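**Wornstead Housing Office Completes First Washroom Refits**

12th February

The Wornstead Housing Office has completed the first phase of its washroom refit program, placing new sinks and wall storage in 18 shared apartments at its Modise building. 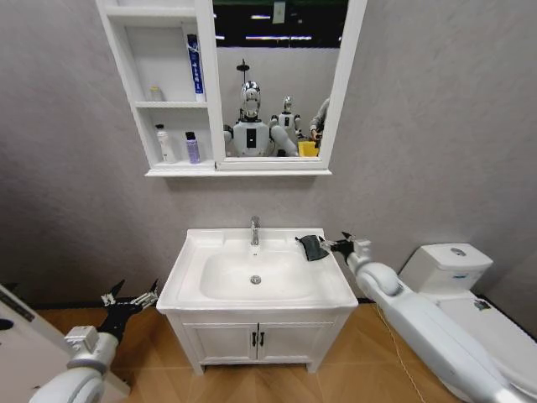

Work began in December and covers apartments where residents had asked for more shelf space. Each washroom in the program receives a mirror cabinet with open shelves at one side, together with a vanity that has a ceramic basin, a single-lever faucet and two doors below. The cabinets and vanities are white throughout, and the doors carry short black handles.

"Residents told us they had nowhere to put a bottle of soap except the rim of the sink," said Roscoe Nakamura, who manages building services for the office. "The open shelves were the most requested item in our survey, ahead of lighting and ahead of new flooring."

The survey drew 891 replies. Respondents also asked for a lower mirror, and the office has adjusted the mounting height in apartments where this was requested.

A second phase will cover up to 40 apartments at the Jida and Ollau buildings. Residents there will receive written notice before work starts and are asked to clear shelves, sink rims and cabinets the evening before their appointment. Towels and cloths should also be removed. Water will be shut off during the installation.

Questions about scheduling may be directed to the building services desk on the ground floor of the Modise building.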